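# Bench notes – Flumberg slate, battery + radio 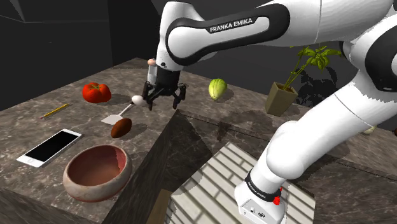

*J. Rewi, 11/30/22 – bench 3 notebook, copy to the Nerkness share*

Second Flumberg unit on the bench. Same shell as the first, different board rev going by the sticker inside the back cover. Didn't catch that until it was already glued shut. Write the rev on the bag next time.

**Setup.** Voice + LTE on, one SIM, second slot empty. Screen at the middle brightness step, auto off. Stock build, no updates taken. Signed out of everything except the test account.

**Weight.** Still heavy for something people are meant to hold to their ear. Held it for the length of one call with Ó Néill's support line and switched hands twice. Earpiece is fine, louder than unit one. Mic picks up your palm if you grip it low. Might be a case thing, try with the bumper off.

**Battery.** Label says 3675 mAh, which seems small for this screen. Video loop from full, wifi only: gave up at almost 11 hours with a bit left. Unit one quit well before that on the same loop. Don't trust it yet. Possible reasons:

- new board draws less at idle
- unit one's cell is just tired (it has been in the drawer since June)
- I had bluetooth on for unit one?? check the old page

Rerun both side by side, same charger, same loop file. Do NOT use the short cable, it drops out if you breathe on it.

**Charging.** Got to 56 percent over lunch with the boxed brick. With the Kunia brick it sat on "charging slowly" the whole time and the back got warm near the camera. Not hot. Swapped the cable, same thing. Swapped the outlet, same. So it's the brick or the handshake. Leave the Kunia one out of the numbers until somebody looks at it with the meter.

**Radio.** Drops to 3G in the stairwell and doesn't come back on its own, have to toggle airplane mode. Unit one does come back, takes a while. Logged it both times, files are in the folder with the dumb name (radio_new_new). Will rename. Calls themselves hold up ok walking to the parking lot and back. Hotspot works but the tablet won't let you start it while on a call – menu item just greys out, no message. Filed that as a bug, low.

**Touch.** Bottom left corner misses taps in portrait. Maybe one in a few, didn't measure it properly. Fine in landscape, so probaly the nav bar area eating them and not the glass. Try with gesture nav turned on. Pen is fine, tip already wearing flat though. Order more tips.

**Speakers.** Both on the same short side, so in landscape all the sound comes from the left. Annoying on headphones-free calls. Unit one has the same layout, so that's the design and I'll stop writing it down.

**Software stuff, quick**

- dialer opens full screen in landscape, contact list stretched all the way across. ugly
- split screen + dialer = dialer closes. Call stays up in the backgroud but no way to hang up except the notification
- keyboard remembers the split setting now, good
- clock widget wrong after reboot until it finds network

**Open**

- side by side battery rerun
- meter on the Kunia brick
- stairwell test with the second SIM slot filled
- ask Ó Néill which board rev is the shipping one, and whether there's a newer radio firmware than what we have
- put unit one's bluetooth question to bed

Both units on the shelf over bench 3, unit two has the blue tape. Leave it on the charger please, the overnight standby log is running and I'd like to not start it again.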